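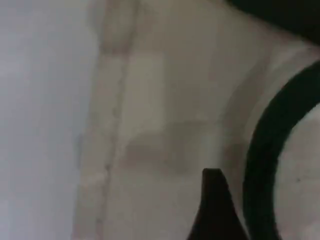

Gwendolyn Pruitt wrote back before I'd even finished filling in the ticket: don't put filler in a dirty seam, vacuum it first, then wipe, then look again, half of these are just crud sitting in the line.

OK. Doing that. Log below, newest at the bottom.

**Ticket:** seam, pale side to beige side, Zindwood unit 14
**Opened by:** Kam-wah Lu
**Status:** open
**Priority:** low (tenant moves in end of August, so medium by then)

**Problem**

Thin line between the two surfaces. Brownish gray, little dots or nicks down the length. Line leans a bit, not dead straight. Don't know yet if the dots are dirt or chips. Beige strip either side of it, maybe raised a hair.

Want to know: clean only, clean + fill, or call Purkeck and have them redo the joint.

**Tried so far**

- dry cloth. nothing
- damp cloth, plain water. Cloth came up brown, line about the same
- fingernail. Catches in a couple of places, slides over the rest

**8:40 am**
Vacuumed w/ the crevice tool, brush end. Got some grit out. Line looks thinner at the top. Bottom half no change.

**9:15**
Gwendolyn asks what cleaner. Told her the Seminard spray from the supply closet. She says not on the seam, spray the cloth, never the joint, it wicks in and you get a stain you can't get back out. Too late on the first pass, I'd already hit it once. Blotted right away. Switched to cloth only.

**9:50**
Old toothbrush, warm water, one drop dish soap. Short strokes ALONG the line not across. Much better than the spray. Most of the dots gone in the top part. What's left down low is real nicks, can feel them.

So: both. Some dirt, some damage.

**10:20**
Checked for movement. Pressed on the pale side, watched the line. Nothing. Pressed on the beige side, nothing. Good, means it isn't coming loose. Gwendolyn wanted this done before any filler bc if it moves the filler just cracks out again.

**10:25**
Also slid a strip of printer paper down the seam to see if it goes in anywhere. Goes in 2 places, barely. Rest is tight.

**11:00**
Called Purkeck. On hold 6 minutes, then they said hairline is normal, nicks are "finish wear," not covered. Asked for that in an email. Waiting.

**11:30**
Minja color filler, we have two tubes, Ivory and Sand. Tried a dab of each on scrap card and held it up next to the strip. Ivory too yellow. Sand close but a touch dark. Mixed half and half, let it set, held it up again, good match in daylight. Under the ceiling light it goes a bit pink. Going with it anyway, nobody's going to be down there with a flashlight.

**1:10 pm**
Taped both sides, low tack. Let the seam dry out first w/ the door open and a fan on it. Pressed filler in with a plastic card, only the nicked parts. Wiped the extra off with a damp finger. Pulled tape while still soft, toward the seam. One bit lifted, redid it.

**1:45**
Tube says 14 hours before wiping it down. Left a note on the door. Do NOT let the cleaners spray in there tonight

**Saturday, am**
Filler hard. Shrunk slightly in the lowest nick, needs a second pass, tiny. Rest flush, fingernail slides over. The spot where I sprayed the seam has a faint shadow still. Gwendolyn says give it a week, might just be damp.

**Still to do**

- [ ] second pass, lowest nick
- [ ] recheck shadow where spray went in
- [ ] Purkeck email, chase if nothing
- [ ] write mix ratio on the Minja box (half Ivory half Sand)
- [x] tell cleaners
- [x] put toothbrush w/ the seam kit so it dosen't go back under the sink

Leaving ticket open til the shadow's sorted one way or the other. KL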